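Grernon co-op build, progress to end of May

Work on the handheld version of Vornonach continued under the second grant payment. The four-player lobby is in and holds a session over local wireless. Of 429 logged bugs, 31 remain open, and 3 of those block certification. Two are save errors after a host drops out. The third is a crash on the Plavthorpe map when all players enter the mine together.

Texture memory was cut to 256 MB. Load times have not been measured again.

Woldemariam has the sound files and will return the final mix in June. Online matchmaking has not started.
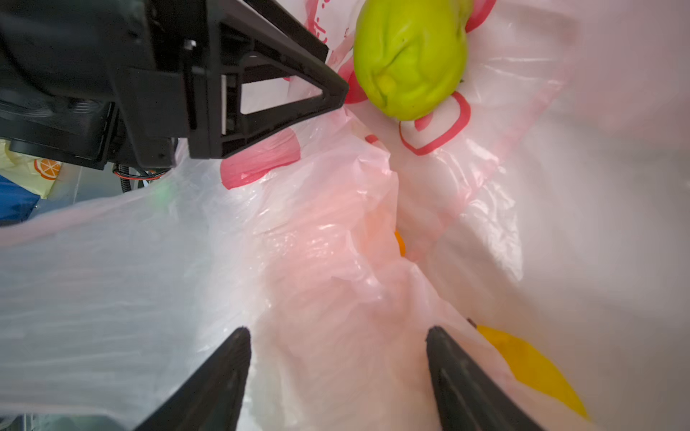 Will the open bugs move the release?
The current plan keeps the August date, provided the save errors are closed before the June build is submitted.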